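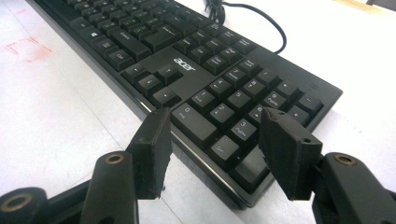

Number pad stopped typing numbers after I cleaned the keyboard

Armelle Leblanc
15 August 2026

I have a plain black Acer keyboard with a cord, full size with the number pad on the right. I do the invoices for a small upholstery shop, so the number pad gets used all day and the rest of it hardly at all. Last night I gave it a proper clean. I unplugged it, turned it over and tapped out the crumbs, then went over the keys with a cloth that had a little rubbing alcohol on it. I did not take any keys off.

This morning the letters all work, and the row of numbers along the top works. The number pad does not type numbers anymore. If I press 8 the cursor goes up a line, 4 moves it to the left, and 1 jumps to the end of the line. The plus and minus keys on the pad still type plus and minus. The 0 does something odd too. After I hit it in one program, everything I typed wiped out what was already there.

I have restarted the computer two times. Did I get alcohol inside it? I would like to keep this one if I can - I am used to where everything is. The desk is white and shows every speck, so I will be cleaning it again sooner or later, and any advice on that part is welcome too.

4 comments

Wojciech Wasilewska

You did not break it. Num Lock is off. You most likely pressed it with the cloth.

Look at what is printed on the pad keys. The 8 has an up arrow on it, the 4 has a left arrow, the 1 says End and the 0 says Ins. Those are the second jobs of the keys, and they take over when Num Lock is off. The plus and minus keys only have one job, so they did not change.

Press Num Lock once, at the top left of the pad, and try typing a number. If your keyboard has a light for it, the light should come on.

The 0 key was working as Insert. In some programs that switches you to overtype, and each new letter replaces the one in front of it. Turn Num Lock off again, press 0 once, and then turn Num Lock back on. That should put you back to normal typing.

If Num Lock is off again every time you start the computer, there is often a setting for it in the startup menu (BIOS). The name is different from one machine to the next, but it usually has "NumLock" in it.

For the cleaning, unplug the keyboard first as you did, and plug it back in when you are finished. Put the alcohol on the cloth and never on the keys. Wring it out well. I leave mine unplugged for 30 minutes afterward. For the gaps between the keys I use a dry paintbrush, one of the soft flat ones, and work from the back row toward the front edge so the dust has somewhere to go.

Marked helpful by 6 people

Séverine Collet

I would get a new one. Keyboards are cheap and once liquid gets in they are never right again. Mine was a different brand and it died in June after a glass of juice.

1 comment

Romain Roussel

Wojciech has it right, and juice is a different matter from a damp cloth.

One thing to add. If Num Lock is on and the pad still moves the cursor or the mouse pointer, check the accessibility settings for Mouse Keys. On Windows it lets the pad move the pointer, and there is a key shortcut that can switch it on: left Alt, left Shift and Num Lock together. It is possible to hit all three while wiping, though you would have to be leaning on it.

Also check for a key that is stuck down. Press each one on the pad and see that it comes back up at the same height as the others. The wide ones, 0 and plus, are the ones I would look at first. On many keyboards they have a small wire bar underneath, and crumbs get caught on it.

Marked helpful by 2 people

Armelle Leblanc

It was Num Lock. The pad is typing numbers again and I did the 0 trick as well. Thank you both. I have ordered a soft brush.

Share this page (10)

Contact us | Copyright Drornent Community Help | Back to top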